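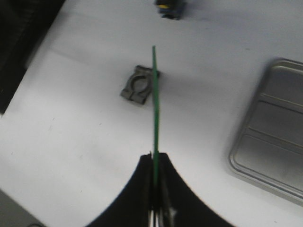
Teleoperators wanted for manipulation recordings (part-time, paid by the hour)

Farnau is looking for people who will teach our robot arm small assembly and sorting tasks. You move a hand controller, the arm follows your hand, and everything is recorded: the joint positions, the gripper opening, the pictures of the cameras. From these recordings our software learns to do the task alone. The project has the name Wemby and it will run until the end of May, with a possible extension.

You do not need to know programming. Among the people who worked with us last season were a dental technician, two students of music and a retired bus driver, and the bus driver had the cleanest recordings of all.

What the work is

You sit at a desk next to the work table. For each task you receive a card with a short sentence, for instance "Put the clamp in the tray" or "Take a board from the rack and lay it flat on the table." You do the task with the arm, you mark the recording as good or not good, you put the parts in a new arrangement, and you begin again. One recording takes mostly less than a minute. The target for the whole project is 2,000 accepted recordings, and at the moment of writing we have 1,387.

We also record a smaller number of demonstrations by hand. In this mode the motors are free and you hold the arm directly near the wrist and lead it through the movement. It is more tiring for the shoulder, so we never plan it for more than one hour in a day.

The parts are those which you would find in a workshop for electrical cabinets: circuit boards in a rack, metal clamps, switches, trays. The heaviest of them you can lift with two fingers.

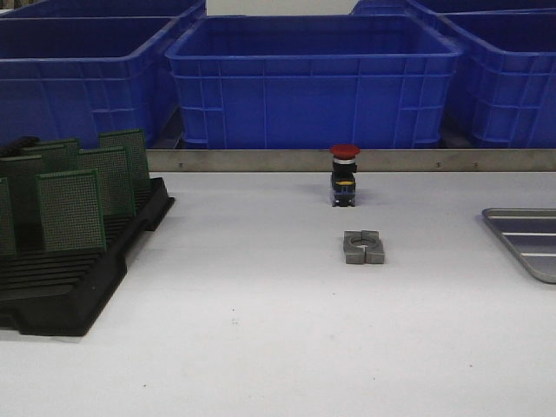 The difficult part is the attention. A circuit board which stands in a slot must be taken straight up. If you pull it a little to the side, it gets stuck, and the recording teaches the robot to get stuck also. A metal clamp that lies flat gives the fingers very little height to hold. We ask you to move slowly and without hesitation, and to stop when you notice you are thinking about dinner. Mistakes are not a problem if you mark them. A recording where you first missed the part and then corrected yourself calmly is welcome, and we keep these in a separate folder named "recovery."

Who we are looking for

- You are 18 or older and can sit at the station for two hours with one break.
- You see well enough, with glasses or without, to follow small parts on a screen.
- You can read and understand task cards in simple English. Perfect English is not required (you have noticed that ours is not perfect either).
- You can come at least two times per week during the whole project.
- Left-handed people are very welcome. Almost all our recordings until now are made with the right hand and we would like to change this.

Experience with video games, sewing, model building or repair of any kind is useful, but please do not stay away if you have none. If you have pain in the wrist or the elbow, please talk to us before you apply. We can adjust the desk and the controller in some cases, in others not.

Hours and payment

Each participant is planned for 80 hours in total. You choose between the morning shift (8:30 to 10:30) and the afternoon shift (2:00 to 4:00). Both can be combined on the same day, with the long break between them. The training counts as paid time: one session to learn the controller, called Amby, and one session with a colleague beside you who checks your first recordings. We pay by the hour and never by the number of recordings. Bus tickets are paid back at the end of each month if you keep them.

The station is in the Marchetti building, second floor, room 168. There is an elevator. Coffee and tea are free, but drinks stay in the corridor.

Data and privacy

The cameras look at the table and at the gripper. Your face and your voice are not recorded. Each recording is stored with a participant number, and the list which connects numbers with names is deleted after the last payment. You can leave the project at any time without giving a reason, and the hours already worked are paid in full.

How to apply

Please write a short message to Carmela Marras with your name, the shift you prefer, which hand you use, and two or three sentences about something you do well with your hands. A CV is not necessary. You will find the contact form at the bottom of the Wemby page. Carmela answers normally within one week and will invite you for a trial of half an hour, which is also paid. Please wear sleeves that you can roll up, and leave rings and bracelets at home.

We have four open places. Applications are read in the order in which they arrive, and the page will be taken offline when the places are filled.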